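Chopstick Amnesty, October

Every drawer in the Kamari kitchen had chopsticks in it. So did the glove compartment, two coat pockets and a shoebox marked "candles." We finally gathered the lot, spread the white cloth with the little pink and blue marks over the table, and held what Heikki Savolainen insisted on calling an amnesty. No questions asked, bring them all in.

The gallery follows the sorting, more or less in the order we lost patience.

The rules
A chopstick with a partner stays. A chopstick without one gets until supper to find somebody. Forks were let in because they had nowhere else to go.

The orphans
We began with 19 singles, which is an embarrassing number and also an odd one, so somebody was going home alone no matter what. Heikki argued that two that are nearly the same length count as a pair. Heikki also wears socks on this principle.

The fancy ones
The wooden pair with the carved, patterned ends came from the Khasawneh family next door, who gave us 6 pairs when we moved in and have been too polite to ask what became of the rest. We would also like to know.

The metal ones
Thin, good-looking, gold-toned bands near the ends, and hopeless with noodles. They get used for olives – and for getting toast out of the toaster, after unplugging it, thank you, we've had the lecture.
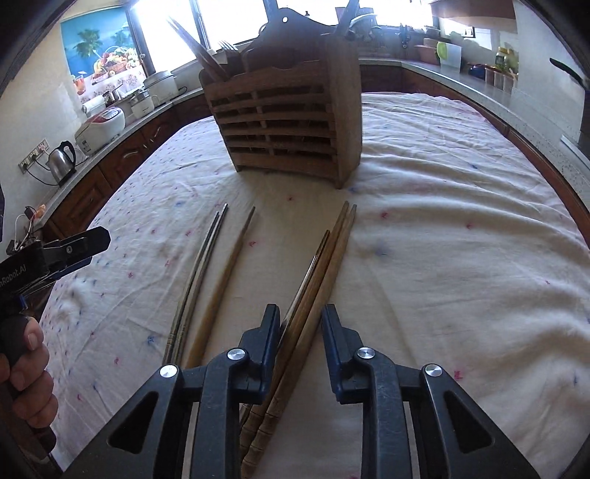
The olive problem was never really solved. My aunt in Carberg uses a small spoon, but she has always been a practical woman and we try not to hold it against her.

The organizer
Brown wood, slatted sides, a scalloped rim that says somebody once cared about presentation. Long chopsticks lean in one part, with metal forks and the dark-handled things in the others. I give it 3 weeks before a tape measure moves in.

The final count
14 pairs kept, if you accept Heikki's math. The leftovers are going out to hold up the tomato plants, who haven't complained about matching yet. Next up is the lid cupboard, and I plan to be out that afternoon.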